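From: Office of Residence Services, Tukside Hall
To: residents-list
Date: Sunday, October 21, 2018
Subject: Re: Laundry charges and quiet hours

Residents of Tukside Hall and the Fondutgate annex are asked to note the reply below.

> Will the price of a wash go up again in May, and may
> we still run machines after the doors close at night?
> The notice from Plinus was not clear on either point.

The charge will not change in May. The contract with Plinus fixes the price for the full academic year, and any later increase must be announced on this list 30 days in advance. 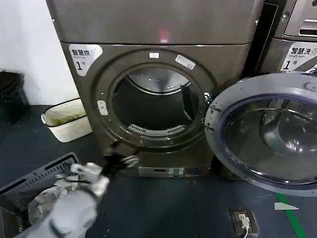
Quiet hours remain as stated in the house rules. A load that is still running when quiet hours begin may finish, but a new one may not be started. Rooms on the Villaseñor side, directly over the laundry, have reported noise on several nights this term, and wardens have been asked to enforce the rule.

Refund requests should be sent to this office in writing with the room number and the date of payment. Requests sent to Plinus directly are passed back to us and take longer. 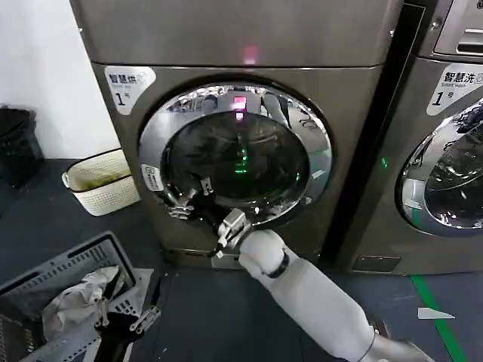 Dryer no. 1, door closed.

Items left behind are kept for 41 days at the front desk. Residents of Fondutgate should use the desk in their own building.

Office of Residence Services
Tukside Hall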